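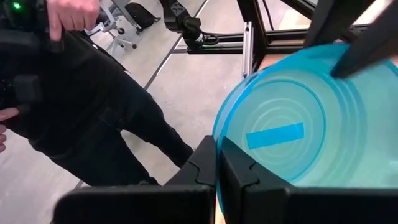
Clisville Workshop > About > About us

About us

Hello, and welcome to the Clisville Workshop page! I look after the website, which mostly means I'm the one who gets told off when the opening hours are wrong, and I've been promising to rewrite this page since April. The old version still said we were "a new space for makers" and had a paragraph about a pottery wheel we gave away ages ago, so it was time.

We're a shared workshop on the Moodley road, behind the tile shop (go round the side, the front door is theirs). You pay your monthly fee, you get a key fob and a shelf, and you can come in and build things. Bikes, speakers, a rather lovely folding canoe last summer. And robots. Quite a lot of robots these days, if I'm being fair to the people who grumble about the table space.

How we got started

We began as a handful of people sharing a lock-up so we could split the cost of a decent pillar drill. Then someone brought a lathe, then someone else wanted heating, and before long we needed a proper lease and a proper name. We settled on the dullest name on the list and I've grown quite fond of it.

These days there are 17 of us with fobs. The evenings are busy and the mornings are lovely and quiet if you can manage them, with only the radio and the compressor for company. We rent the whole ground floor, and there's a little kitchen where the kettle takes for ever.

The big build: Bomideo

If you've come here from a link somewhere, it's probably because of Bomideo, so I'll get on to that. Bomideo is our two-armed table robot. I joined in late, when the frame was already up, and I've been hooked ever since.

The idea was to have a pair of arms that could do small, boring kitchen sorts of jobs: pick up a cup, put it in a bowl, move the bowl, hand something from one side to the other. I thought that sounded far too easy when I first heard it. Then I had a go at it and spent a whole evening failing to get hold of a plastic cup! You can feel terribly clumsy driving a gripper. Your own fingers know how hard to squeeze and a pair of stiff black ones don't, so you either push the cup over or pinch the rim and tilt the lot.

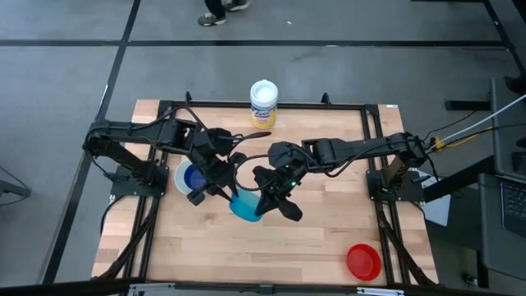 Bomideo's two arms at the table, with the light-blue cup between the grippers.

The frame is black aluminium extrusion bolted together round the edge of a wooden tabletop, and I'd recommend extrusion to anyone starting out. You will put things in the wrong place. With extrusion you loosen a bolt, slide it along and nip it up again, and no one ever has to know. We moved the arms' mounts so many times that the slots have got shiny. We had them too close together to begin with and they kept knocking elbows, and then we had them so far apart that they could only just meet in the middle, like people shaking hands across a canal.

Cables were the next headache. I'm still not happy with them, to be truthful. They have to be slack enough for an arm to stretch out fully and tight enough that a loop doesn't droop down and catch on whatever you're reaching for, and there's no length that does both. We bundle them along the arm and leave a bit of a loop near the wrist. If you've got a neater way, please come and show us, I mean it, I'll make the tea.

The program that runs it all is called Ukus. It was written here, a bit at a time, and it looks like it. There's one button that says "OK" and another that says "OK OK" and you do need to know which is which. But it does what we ask of it, and it has got very good at stopping when something feels wrong, a thing I care about more than I used to.

What a session looks like

You put the bowls and cups out, you start Ukus, and you try the same small job over and over. Our rule is 15 goes and then a break, and after the break you shuffle things round so that the robot isn't always reaching to the same spot. Bowls are brilliant for this. They're cheap, they bounce, they come in bright colours, and the curved sides make you think hard about where the fingers are going to land. We buy ours from the pound shop and I'm fairly sure they think we run a nursery.

On a good evening we get through 100 goes. The most we ever did was 200, when it rained so hard that going home wasn't very tempting, and I saw bowls when I shut my eyes that night.

Wipes live by the table, too. People eat biscuits in here and then they handle the cups, and greasy plastic is slippery plastic.

Can I join in?

Yes, please do! You don't need to know anything about robots. I came in to mend a toaster. If you can use a hex key and you don't mind doing the same thing lots of times, you'll be useful on your first night. If you know about motors or wiring you'll be pounced on.

A few things to know before you come:

Tie back long hair and leave scarves on the hooks.
Tell whoever is driving before you reach over the table, even if the arms look still.
Tidy your shelf. I'm looking at the canoe people.
Under-16s are welcome with a grown-up.

You can try an evening for nothing and then decide. Fobs are handed out once you've had the tour and been shown the fire door, which sticks, so lift it as you push.

What we're up to next

We want Bomideo to stack one bowl inside another without wedging them. We'd also like a second table so the arms can stay set up when somebody needs to cut a big sheet of something, and we're on the lookout for a solid one with a thick top. Wobbly tables are no good to us, we've had three offered. If you're near Moodley with a van and a spare workbench, do get in touch through the contact form.

Page updated Aug 30, 2022

Comments

benchwarmer: Lovely to see this page looking alive again. Is the pillar drill still the original one? I think I helped carry it.

Reply from the workshop: It is! New belt, same horrible noise.

twocoats: For the cables, have you tried the spiral wrap they sell for office desks? You can let a bit out at each joint. Worked for me on a much smaller arm.

mothballs: I have a kitchen table with a thick pine top, one leg a bit chewed by the dog. Would that do? Could drop it over to Moodley road if someone can help at the other end.

Reply from the workshop: Chewed is fine, wobbly isn't! Please send a photo through the contact form.

tinylathe: which button is it, OK or OK OK

Recent posts

Sliding the mounts again: where the arms sit now
Ukus notes: making it stop sooner
The folding canoe goes in the water
Hex keys, and please put them back
How to find our door from the Moodley road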